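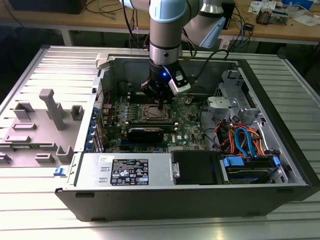 # Zeda teardown kit, two months in

We bought the Zeda kit from Tusten in June to strip old desktop towers for parts. It comes as a gripper, a clip-on sensor module and a license for the Triton software. You supply the arm. Ours was already bolted down, and fitting the gripper took 15 minutes. Getting Triton to talk to it took the rest of the afternoon.

The gripper is good. It closes evenly and is slim enough to get between the drive cage and the memory slots on most of the Dell towers we see. The blue light on the front is easy to spot from across the shop. Memory comes out cleanly once the clips are open. CPU retention brackets are harder. The fingers line up over the socket fine, but an approach that is slightly off will slip on the lever, and you have to teach the point again.

Cables are the weak spot. Triton plans around the case walls and ignores loose SATA leads, so we tie those back by hand first. The module's own cable could also use a second clip.

The manual says to recalibrate every 1000 cycles. We do it at 600 and get fewer missed grabs.

Spare fingers come from Mac Carthaigh and took 2 weeks to arrive. Order a set with the kit.

Worth buying if you see the same few models over and over. For mixed lots I would wait for the next Triton update.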